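From: Leandro Escobar
To: stedudari-users
Subject: Re: [stedudari-users] Legacy canvas in the April build

On Monday, Fletcher Lockyer wrote:

> The notes for the April build say the legacy canvas is "no longer scheduled
> for removal." The previous notes said it would go away in release 7. Which
> is current? We have 61 template files that open only in the old canvas, and
> I had started converting them by hand. I'd like to stop if I can.
>
> Also, does the new canvas still drop the pattern fill when it opens a file
> from version 4? It did on my machine, on two files out of the Rovness set.
>
> Fletcher

Fletcher,

The April notes are current. The legacy canvas stays in release 7 as an optional component. It is off by default on a clean install and left on if you upgrade over an existing one. The settings key is canvas.legacy and it takes "on" or "off". The old value "auto" is still read but is treated as "on".

What has changed is the level of support. The legacy canvas will get crash fixes and file format fixes. It will not get the new brush engine, tablet tilt, or the color picker from the Gelton branch. Bugs filed against those in legacy mode will be closed.

You can stop converting by hand. The batch converter in the Montes tools package reads version 4 files directly and writes the new format next to the original. It does not touch the source file. Run it with the check option first and it will list any layer it can't carry over. On a large set it can use up to 2 GB of memory, so close the editor before you start.

On the pattern fill: yes, this is a real bug, and it is still open.

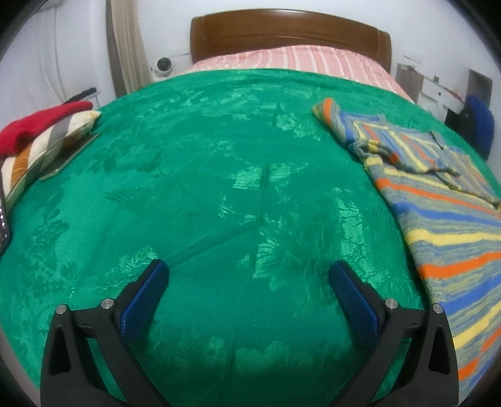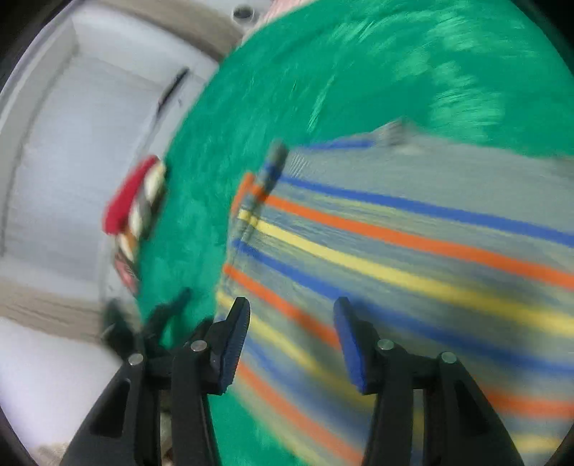 The fill is lost when the version 4 file stores its tile by reference and the tile folder has moved. The old canvas searched the parent folder as a fallback, and the new one does not. It substitutes the average color of the tile and gives no warning. With a busy two-color tile the loss is obvious. With a tone-on-tone tile, like the floral and leaf pattern on the green cloth in the first picture, the result is a flat green area that is easy to miss in a thumbnail. I would check those files at full size before you sign off on them.

Until there is a fix, either of these works:

1. Open the file in the legacy canvas, choose Embed Resources, save, then reopen in the new canvas.

2. Add the old tile folder to resource.path in your profile. Separate entries with a semicolon. Relative paths are resolved from the profile directory and not from the document, which has caught people before.

The first is safer if the files are going to other machines. The second is quicker for a set the size of yours – but the files will break again if the folder moves.

If your two Rovness files still lose the fill after embedding, that is a different fault. In that case send me the log with resource tracing switched on, plus one of the files if you are allowed to share it. Please don't send the whole set to the list, as the archive rejects anything over 4 MB.

The default for clean installs may still change before release 7 is tagged. There is a thread on the developer list if you want to argue for "on".

Leandro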